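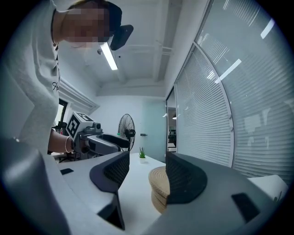
Weninska launches Hellach refillable hand wash range for washrooms, salons and small hotels

I've been making soap dispensers for a good long while now, and I don't usually get excited about a pump. This one has got me, though, so bear with me while I tell you about Hellach, our new wall-mounted range, which goes on sale to trade customers in October.

Hellach started with a grumble. I was washing my hands in a motorway services (glamorous life, I know) and the dispenser spat a great blob of pink soap up my sleeve. The next one along was empty. The one after that had been mended with parcel tape! I went back to the workshop and told everyone we were going to build a dispenser that gave you a sensible amount of soap, every time, and that a cleaner could refill without a special key that always goes missing.

So we did, and it took 47 prototypes. Some of them were dreadful. Number 12 leaked all over my desk and a box of invoices, and we had one that whistled. The one we've settled on holds 750ml, opens with a firm push on both sides of the cover, and has a little window down the front so you can see when it's getting low. The pump lifts straight out for a rinse under the tap. If it wears out you replace the pump and keep the rest – a new one costs £4.74 and takes a minute or so to fit.

We make it in white, slate and a soft green that I had to argue for. There's also a twin version with soap on one side and hand cream on the other, aimed at salons and guest houses, and a smaller 300ml model for caravans and tiny cloakrooms. All three use the same pump, so you only need one sort of spare in the cupboard.

On to the soap itself. Hellach will take pretty much any liquid hand wash, and I'm not going to tell you that you must buy ours. But we do have four new scents from our friends at Lostex, who have been blending for us since we were working out of a single unit with no heating. You can have Fig Leaf, Sea Salt, Plain Oat (hardly any smell at all, lovely for sore hands) or Rhubarb. Rhubarb is my favourite and I've got it at home. They come in five-litre bottles with a proper pouring spout, and we'll take the empties back with your next delivery.

We tried the range out over the spring and summer with Ekwueme, the washroom supplier, who put 99 dispensers into cafés, gyms and offices and let people get on with using them. We had plenty of comments back. The cover was too stiff, so we've loosened it. The green was popular (I'm being very grown-up about this). And the drip tray, which I thought was a fussy extra, is now included with every unit after so many people asked for it.

Ekwueme has now placed a first order for 1,310 units, our biggest single order for a new product, and will be stocking the full range from launch. If you already buy from them you can add Hellach to your usual order.

Prices start at £19.74 for the 300ml model, before VAT, with discounts on full cartons. We can print your logo on the cover too, in one colour or two, with a minimum of 74 units. Send us the artwork and we'll post you a printed cover to look at before we run the lot.

Samples are ready now. If you write for the trade, run a washroom supplies business or simply have a soap dispenser you've come to hate, get in touch with the Weninska sales office and we'll send one out with a small bottle of whichever scent you fancy. Screws and wall plugs are in the box, along with a sticky template for marking the holes.

ENDS

Notes to editors

Weninska designs and makes soap, lotion and paper towel dispensers for trade customers. Product shots of all three Hellach models and the full colour range can be had from the press desk on request.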